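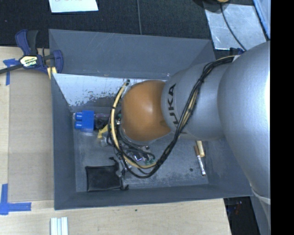 A KUKA arm reaching over a deep grey bin.

How to write a review of a film adaptation when you haven't read the book

By Pacita Barredo

You've seen the movie. You haven't read the novel, and your review is due tomorrow. Good news – this can be one of the most enjoyable kinds of review to write, and plenty of readers will be coming to the film exactly the way you did.

I'll use my own notes on Dristside as we go. It's Ognjen Petek's film of the Gwenaël Tessier novel, a slow, rainy story about two brothers closing up their father's ferry business. The film runs 94 minutes. The book is much, much longer (so I'm told!).

Step 1. Watch it cold

Skip the plot summary of the book. Skip the interviews too, at least until you have a first draft. You get one chance to see a film without knowing where it's headed, and your confusion is useful. When I lost track of which brother was telling the story, I wrote "who is talking??" in my notebook, and that scribble became my second paragraph.

Step 2. Write down what you remember before you check anything

Give yourself 14 minutes with a pen as soon as you get home. Put down scenes, bits of dialogue, a colour, a sound, the spot where you got restless. From Dristside I had the kettle that never gets taken off the stove, the older brother practising a phone call, and a very long shot of wet rope. I love that rope shot.

Step 3. Tell the reader where you stand

Say early that you haven't read the book. One sentence will do, and don't grovel. Mine was: "I come to Tessier's story with no memory of the page." Then get on with it.

What you can't do afterward is guess. Lines like "the novel must have handled this better" are tempting and they'll get you letters. Donnie Tennant, who edited me at the Aitken, used to circle every "must have" in green and send the whole thing back.

Step 4. Look for the seams

You can often feel a book pushing up through a film. Try these:

Voice-over that tells you what an actor's face has already told you.
A minor character who gets a big entrance and then nothing to do.
A jump of several years with a title card.
Dialogue that sounds written to be read.

Describe the seam as something in the movie. In Dristside the aunt turns up at the wake, gives a wonderful speech about herring and disappears. I wrote that I wanted her back. Whether she has four chapters in the novel is a question for another critic.

Step 5. Judge the film as a film

Performance, pace, light, cutting, sound. Pick two and go deep. I chose sound and Trinidad Lagman, who plays the ferry clerk and does more with a stapler than most actors do with a death scene.

Step 6. Cut to length

My limit is 1000 words and I always overshoot. The first thing to go is plot. Two or three sentences of story are enough for nearly any movie, and you'll be amazed at how much room that leaves for the good stuff.

Step 7. Now read a chapter, if you like

Once the review is filed, go and find the book! I picked up Dristside at the Grarkutbridge library the next morning and I'm on page 4. The kettle's already on the stove.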